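HOUSEHOLD SYSTEMS 106: RUNNING A HOME WITHOUT A STAFF
Handout for Unit 2: Laundry, Second Half
Poston Evening Program

Bring this to class. If you lose it, copy someone else's, and read the part on labels while you're at the copier.

Where we are

Last unit took us as far as the dryer door, where most people's interest in laundry ends. The washing machine gets the advertising and the shelf of colored bottles. What follows gets a chair in the bedroom. You know the chair. It was bought for sitting.

The second half of laundry is everything between clean and put away. It uses no detergent, very little electricity and nearly all of the labor. In the time log you kept for Unit 1, sorting and folding should have a line of their own. If you entered them under "miscellaneous" or "television," please go back and fix it.

Terms you need for this unit

Load: what went in the machine together. A load has no meaning once it's dry, so stop treating it as a category.

Pile: clothes with no decision made about them.

Stack: clothes with a decision made about them. A stack may be ugly and still be a stack.

Staging surface: a flat place at waist height where piles become stacks. The bed qualifies until bedtime.

Orphan: a sock. We'll get to socks.

The basket

A basket has two jobs, carrying and waiting, and it's much better at the first. Clothes left to wait take the shape of whatever is on top of them. Cotton knits are forgiving about this. Woven shirts aren't, and linen will remember it until September.

Low sides are easier to sort from and worse on stairs. High sides are the reverse. Holes in the walls let air through, a mercy for anything that came out of the dryer a little early. The Clonance hamper that several of you brought up last week has a lid, and I have nothing against lids, but a lid on a basket of clean clothes is a way of not looking at it.

Working from the basket, one piece at a time 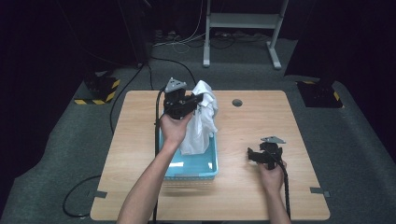
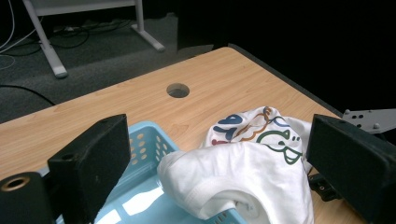 The rule for this stage is one garment, one lift, one decision. Take hold of a piece, bring it all the way up, and don't put it down until you know what it is and which way it faces. Most of the wasted motion in folding comes from half-lifting something, losing interest and going in after something else. White T-shirts are the usual offenders, being indistinguishable when crumpled, so let the print help you. The one with the green cartoon face on it, hanging half out of the blue basket, has already told you which side is the front, and you can lay it face down and start folding while a plain one is still being hunted for its label. Prints go face down at the start so that they finish face up. Do it the other way and you'll have a drawer full of blank white rectangles and will unfold four of them every morning looking for the one you like.

Method for a T-shirt

1. Lay it face down, collar away from you. Smooth once with the flat of the hand. Twice is ironing.

2. Fold one side in to the middle of the shoulder and turn the sleeve back on itself.

3. Do the other side. The two edges should be parallel. If they form a wedge, you're in good company, but try again.

4. Bring the hem up to just below the collar.

5. Fold in half, or in thirds if your drawer is shallow.

The Tonetti folding board does steps 2 through 4 for you and then has to be stored somewhere. I own one. It lives under the bed with the other time savers.

A note on order

Do the big things first. Towels and sheets make up most of the volume, and a basket that looks half empty is good for morale. Shirts next, then trousers, then everything small. Underwear needs a drawer and very little ceremony. People who fold it are welcome to, and people who have opinions about people who don't should save them for the discussion board.

Socks go last. Match what matches. Orphans go in a bag, and the bag gets emptied at the end of the term.

Labels

The label is the only part of the garment written by someone who knew what it was made of. Read it before you wash, and read it again if you plan to iron across a print. Turn printed shirts inside out for ironing, or skip it. A printed image that has met a hot iron doesn't recover, and neither does the iron's soleplate without some scraping.

Assignment

Fold one full basket at a staging surface of your choice and keep a log. Record the start time, the finish time, and every interruption longer than it takes to sneeze. Then write 400 words on where the time went. The Kwok worksheet has columns for this, including one headed "Other," which I'd like to see mostly blank.

Graded out of 100. Ten points come off if the basket is still on the chair when you write it up.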